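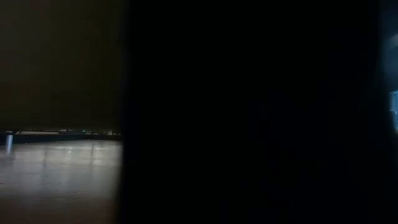
Karedell cell: frequently asked questions

Setting up, looking after and mending the arm in the corner of the Holtach packing hall. Kept up to date by Xuelian Xie, who would like fewer phone calls. If your question isn't answered on this page, ring her anyway, but read the page first, as she will ask.

How do I start the cell in the morning?

Main isolator on, air on, then wait for the controller to finish its own start-up before you press anything. It takes as long as it takes. Pressing the green button repeatedly adds every press to a queue, and the cell will then work through them with great enthusiasm.

Once the panel says READY, close the gate, reset the safety circuit with the key and send the arm home at slow speed. Keep it slow until it has done one full cycle with no box in it.

The gate is shut and the panel says it's open. Who is right?

The panel, as far as the arm is concerned. Open the gate, wipe both halves of the switch with a dry cloth and close it again with a bit of conviction. If the message stays, look at the bottom hinge. It drops over time and takes the switch out of line. Two turns on the adjusting bolt usually brings it back.

Do not tape anything to the switch. We have had this conversation.

What does "home lost" mean?

The controller has forgotten where the arm is. Put it in manual, jog each joint until the painted marks line up, and run the homing routine from the maintenance menu. Start with joint 1 and work outwards. If you start with joint 6 you will be doing it twice.

If home is lost every morning, the backup battery is going. Spares are in the Climum cabinet, second shelf. Change it with the controller switched ON. With the power off, a battery change wipes the positions and you will get to know the homing routine very well indeed.

How often does it need greasing?

Every 1,740 running hours. The count is on the maintenance page, under the graph that means nothing to anyone. Take out the drain plug first, pump slowly, and stop when clean grease comes through. Leave the plug out while the arm runs at half speed for a few minutes, then wipe it and refit it. Pumping grease in with the drain plugged pushes it past the seals and on to the product, and the customer ordered biscuits.

Write the hours on the card. The card with only a smiley face on it has been retired.

How do I set up the camera after it's been moved?

First, consider confessing. Then:

Clean the lens with the cloth from the camera box. Your sleeve does not count.
Tighten the bracket before you do anything else.
Put the calibration plate on the pick table with its arrow facing the conveyor.
Open the vision page and look at the live view. If something large is standing between the lens and the plate, move it.
Run the routine and check that the error is under 2. Anything over that, run it again.
Save it. People do forget this one.

It drops boxes. Is it the robot?

Probably the suction cups. They are cheap, they split, and they get blamed last. Feel round the lip of each cup for nicks and swap any that have gone hard. Then check the vacuum filter, which should be white. If the cups and filter are good and it still drops things, look for a hose rubbing where it passes the elbow.

Can I run it faster?

You can run it at 50 per cent after any repair and at full speed once Xuelian has signed it off. There is no setting above full speed, although the Kong conveyor has one and we wish it hadn't.

Do I have to lock off just to pick up a dropped box?

Yes. Isolator off, your own padlock on, key in your pocket, air dumped. Wait for the gauge to read zero. The arm can sag a little when the air goes, so stand clear of it until it has settled. This applies to boxes, pens, hats and anything else you feel strongly about.

Who can change the program?

Xuelian, and whoever she has trained. Everyone else can alter the box size and the stacking pattern from the front screen. Take a backup first. The memory stick lives on the hook inside the controller door and goes back there afterwards.

When is the big service?

October, starting on a Friday once the late shift has cleared the line. Expect belts, brakes, a full set of cups and a new umbilical hose. Please empty the pick table beforehand and take your mugs with you.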